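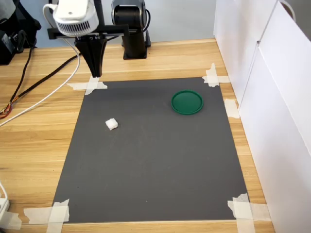
Gripper comparison, running notes. Two sets of fingers on the same arm, same bench, same two objects: a small white cube and a round green lid. Posting as I go.

Set A is the pair of tapered black fingers. Set B is the wide flat pair that came with the Stastbridge kit. Same controller for both, same speed limits, same start pose at the top left corner of the mat.

The task is short. Pick up the cube, put it in the lid, go back to start. The lid lies flat, open side up. I move both objects between trials using a printed list of positions so I don't favor the easy ones.

47 trials per set. I wanted more but the second set ate an afternoon in mounting trouble, see below.

Set A first. The tapered fingers got the cube in the lid on 38 of 47. Most of the misses were the same miss: the tips came down a little off center and the cube turned as they closed. It then left at an angle.

The cube is soft, so it forgives a lot of squeeze. It does not forgive a bad approach angle. I dropped the closing force to 26 percent after the first few trials and left it there for both sets.

Set B got 41 of 47. More contact area, less turning. I expected a bigger gap.

Where B loses is the lid. If the cube starts close to the rim, the flat fingers hit the rim before they reach the cube. Four of its six misses were that. The tapered pair had no trouble there.

Mounting trouble: the Stastbridge fingers use longer screws than the adapter plate wants. They bottom out and the fingers feel tight but rock a little. I ran a whole batch like that before I noticed. Threw the batch out and started over with washers.

Tape notes, for those who asked last time. The mat is held with plain masking tape at the corners plus one piece on the right edge. I built up the bottom right corner in layers. Double-sided tape held better but was miserable to peel off the wood.

Dark gray mat, by the way. I used a white one in the spring and the detector kept losing the white cube on it. Changing the mat did more than two weeks of threshold tuning.

Controllers. I repeated 20 of the Set A positions with the Tudose controller in place of the Ollska one. Success was the same within a trial or two. The Ollska box has a smoother stop. The Tudose box has logs I can read without a converter, and I will probably keep it for that.

Cycle time, Set A, Ollska: 67 seconds for four full cycles. Set B was slower by a second or so per cycle, all of it in the wider opening before the approach.

Dezső Bognár suggested soft pads on the tapered tips to stop the cube from turning. I have some thin silicone sheet and will cut a pair this week. If that gets A past B on the cube, I have no reason to keep the flat set mounted.

Next round is in September with harder objects. Position list and raw trial sheet go up when I've cleaned up the column names.

Last updated: August 5, 2018

Comments

Gorazd Halilović: Did you re-zero the force after swapping fingers? The flat ones must weigh more.

benchtop_mo: Same screw problem here. I cut mine down 2 mm and they seat fine.

Dezső Bognár: Try the pads on one finger only first. Two made mine too sticky to let go.

rkl: Would like to see the trial sheet even with bad column names.

Related posts
Washers, shims and the Stastbridge adapter plate
Reading Tudose logs in a spreadsheet
Fuletden wrist camera, first week
White mat vs. gray mat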